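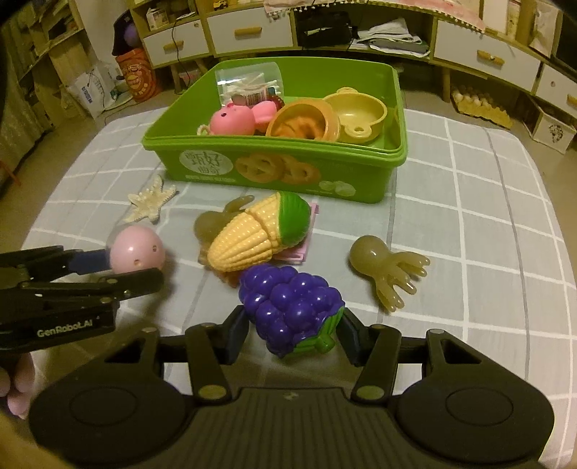 Drain Water Heat Recovery: Questions We Keep Getting

Most of what you'll read about drain water heat recovery was written by somebody selling it. We test and review home heating gear at Menddale and we don't sell any, so the answers are less cheerful.

What is it?

A length of copper drain pipe with a smaller water pipe wrapped tightly around it. Warm shower water runs down the inside, cold supply water runs through the wrap, and some of the heat moves across. The cold water reaches your shower valve or water heater a bit warmer than it would have been. There are no moving parts and nothing to plug in.

Does it work?

Yes, while somebody is showering. How much it saves is another matter. The best lab numbers come from a steady flow, both sides equal, for longer than most people stand under the water. Your house won't match that. Ask any seller what flow rate their percentage was measured at, and if they don't know, ignore the percentage.

Will it help with baths?

No. A tub fills first and drains later, so there is no cold water moving through the wrap when the warm water goes down. We have seen a brochure for the Vandero unit with a bathtub on the cover. The same goes for washing machines and dishwashers.

How long until it pays for itself?

The sales sheet we were sent for the Fovov pipe says 11 years, for a family taking long daily showers and heating water with electricity. If you heat with gas, or live alone, it will take longer. We would also like to know who paid for labor in that example, as the sheet leaves it out.

What does installation cost?

Get a quote before you believe a number, ours included. One installer offered to do it for $300 on top of the pipe, in an unfinished basement with the drain stack in plain view. If the stack is behind tile, add the wall repair. At that point we'd put the money into pipe insulation and a better showerhead and stop there.

I live in a one-story house on a slab. Can I have one?

Probably not the vertical kind, which needs a straight drop below the shower. Horizontal units exist. They generally recover less, and the ones we've looked at need cleaning. The Wikström model says "maintenance free" on page one of its manual and gives a cleaning schedule on page 15.

Can drain water get into my drinking water?

The two sides should be separated by two walls of metal, with a gap that leaks to the outside if either one fails. Ask to see that in writing, along with whatever approval your local code requires. "It's never happened" is no substitute.

Will it lower my water pressure?

A little. The wrap is a long narrow path. Most people won't notice, but if your upstairs shower is already weak, have the pressure checked first.

Are there rebates?

Sometimes, from some utilities. Call yours and ask for the product list, then check the exact model number. Don't rely on a seller's "rebate eligible" sticker. Several programs we follow change their terms every October.

Does it make a house 100 percent green?

We did get asked this. No.

Last updated 2018-06-10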